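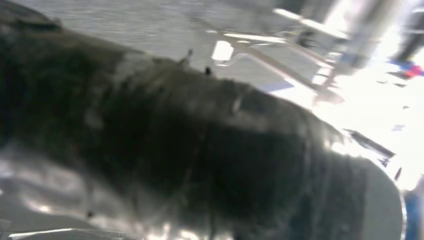
December, just gone four in the afternoon

Right, long session, and I want to get this down before I forget which bits were the software and which were me.

We're at 3,628 episodes on the Seol arm now, 49 of them from today. I was hoping for more, but the Granix logger fell over twice before lunch and I lost a good while restarting it (Iwona Kalinowski, if you're reading this, the fix you left me works, I just forgot to run it!). After that it behaved.

The wrist view is still the thing that bothers me. Once the gripper is in close, the wrist camera gets a great dark blurry lump and not much else – no edges, no markings, just patches of shade, and then the glare washing out most of the right side behind it. I went back through a batch at half speed and kept finding the same sort of view. You get a bit of the blue of the gripper down at the right and you have to guess the rest. If I can't tell what I'm looking at, I don't see why we should expect the model to.

Things I want to try:

- Drop the exposure on the wrist camera and leave it fixed, so it stops hunting
- Blind down on the bright side, for a whole session this time
- Slower last bit of the approach. I rush it, I know I do, and the background smears
- Ask Brimport whether they sell a closer-focus lens for that mount

I've tagged 33 episodes as "close, blurry" and left them in for now. Iwona thinks they should stay, as the arm will meet views like that when it's running by itself, and she may well be right. I'd like to train once with and once without and see. The small Wekik set (345 episodes) would do for that, it only ties up the machine overnight.

Oh, and the naming. Somebody has been saving with spaces in the task name again and the import script chokes on it. Underscores please! I've renamed today's lot by hand but I'm not doing the older ones.

Arm parked, logger off, drive copied across. Exposure first thing tomorrow, then the blind if there's time before the room's wanted at two.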